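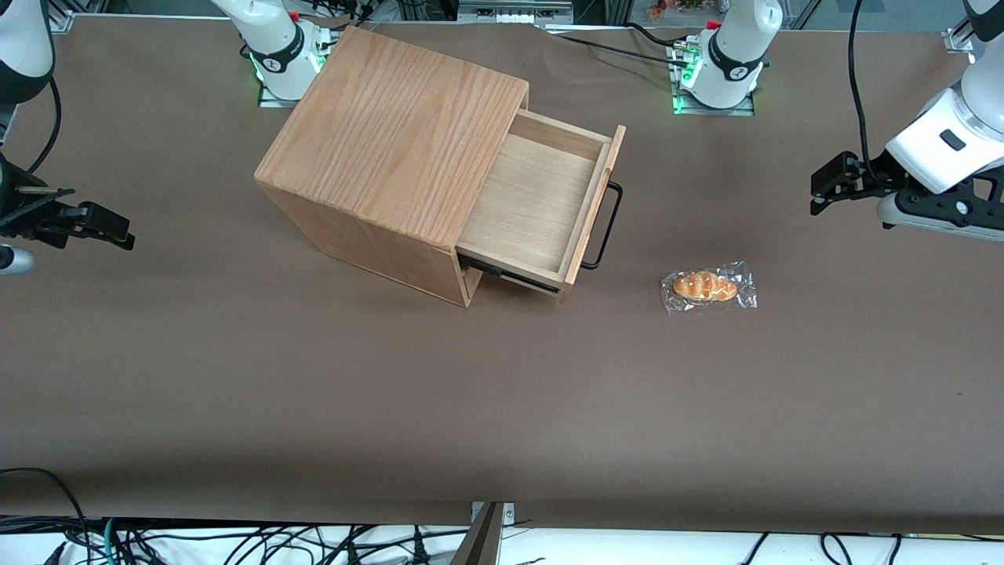
MINUTES / AUGUST MEETING

Prunside Allotment Society, upstairs at the Graveden Rooms, 7.15pm

I'm taking the minutes again, so apologies in advance for the spelling and for the bits I missed while I was sorting out the tea. We had a decent turnout for August, with 26 of us signed in by the time we got going and a couple more creeping in at the back during the water item. Four apologies, all on holiday, lucky things.

Last month's minutes
Agreed, with one correction. I wrote that the lower gate would be locked at eight. It should have said nine. Sorry to everyone who rushed their watering!

Water
This took up most of the evening, as I rather thought it would. The bill for the last quarter came to 2,803 pounds, and you could hear the room go quiet when I read it out. We had put 3,000 aside for the whole year, so you can see the problem. The chair thinks there is a leak between the second and third troughs, where the ground has been soggy right through the dry spell, and I have to say my own plot is next to it and my boots agree with her. One member felt it was more likely hoses being left running overnight. That got a bit lively.

We settled on asking Fekov to come and test the pipe before we spend anything else. They did the standpipe by the car park for us and it has been fine ever since. I'm to ring them. Until we hear back, please use cans on the lower plots and keep hoses for the polytunnel (yes, I know it's a long walk with two full cans, I do it too).

Waiting list
There are 71 names on the list now, and no plots free. We talked about splitting the two big corner plots when they next come up, which went to a vote and was carried, although it was closer than I expected. Half plots would be charged at half rent. Somebody asked whether people on the list could help out on the shared beds in the meantime and everyone liked that, so I'll put a line in the next letter.

The Catacutan beans
Those of you who took a packet of the Catacutan climbers in spring, please report back! Mine went up the canes like mad and then sulked. Three people said theirs cropped beautifully, one lost the lot to slugs, and the school bed has had so many that they've been leaving bags of them on the bench. We'd like to save seed this year, so leave a few pods on the plant until they go papery and bring them along in October.

Autumn show
We're having one. The hall is booked for the afternoon, doors at two, entries to be in by noon and not a minute later. Classes are the same as last year, plus a new one for the ugliest vegetable, which got the loudest cheer of the night. We still need somebody to judge the jams. I can't do it as I'm entering.

Any other business
The shed key is missing again. If it's in your coat pocket, put it back on the hook and no more will be said. The skip is coming in the second half of September and will take wood and metal, no soil. Bonfires are still off until we've had proper rain.

We closed at 9.05pm. Next meeting same room, same time, and it's the upper plots' turn to bring biscuits.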